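Practice Kitchen Sets: Frequently Asked Questions
Hadport Learning Resource Library

The Library lends tabletop kitchen sets to schools, early childhood programs, and registered home day cares in the Hadport area. Please read the answers below before you submit a request. Questions not covered on this page may be directed to Ketsara Hemmin at the lending desk.

Who may borrow a set?

Any program that holds a current institutional card may borrow. Individual cards are not accepted for kitchen sets. A program may have one set on loan at a time.

What is in a set?

Contents differ from set to set, and the packing list in the lid of each bin is the final authority. As a general guide, a set combines dishes such as a large plate, a small bowl, and a mug with play food. Strawberries and a banana are part of the fruit group. 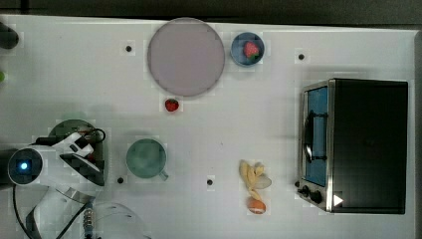

How long is the loan period?

Sets are lent for 4 weeks. One renewal is permitted if no other program is waiting. Renewal requests must reach the lending desk before 3 p.m. on the due date.

Is a toaster oven included?

The toaster oven belongs to the display table in the Redora Room and does not circulate. Programs visiting the room may include it in a table arrangement. It is not to be plugged in or moved, and nothing may be stored on top of it.

May items from different groups be used together?

Yes. The groups exist for packing purposes only. Children commonly place a can on a plate, put fruit in a bowl, or set a pot beside a tray, and staff are encouraged to allow this. Please return every item to its own group when the activity ends.
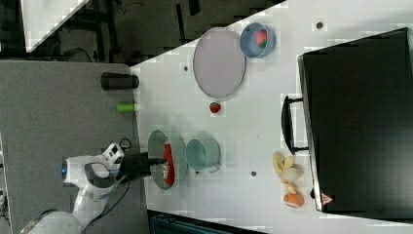 Small items, and fruit in particular, should be collected first. Most incomplete returns involve a strawberry left in a bowl or a piece of banana put away with another program's toys. Staff are asked to check the inside of all pots, mugs, and bowls before closing the bin.

How should the play food be cleaned?

Hard items may be wiped with a damp cloth and mild soap. Fabric-covered items, including the ketchup bottle, must not be soaked, machine washed, or placed in a dryer. Brush the surface lightly with a soft, dry brush.

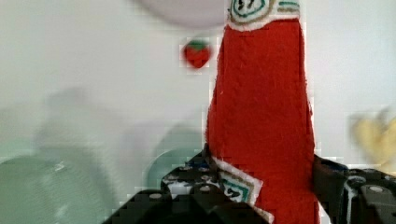
Labels should not be pulled, trimmed, or glued. If a label has begun to lift, leave it as it is and note it on the return slip. Repairs are made by Katia Rizzi in the Pivness workroom, and there is no charge for ordinary wear.

What happens if an item is lost or damaged?

Record the item on the return slip. The Library will replace it and send the borrowing program an invoice for the replacement cost only. Programs should not buy their own substitutes, as these may not meet the Library's requirements for size and finish.

Where are sets returned?

Sets are returned to the lending desk during open hours. The outside book drop may not be used. Programs on the Segers delivery route may leave a closed bin with the driver, provided that the return slip is attached.

When are sets unavailable?

All sets are withdrawn in March for inventory. Requests for April may be submitted during that time and are filled in the order received.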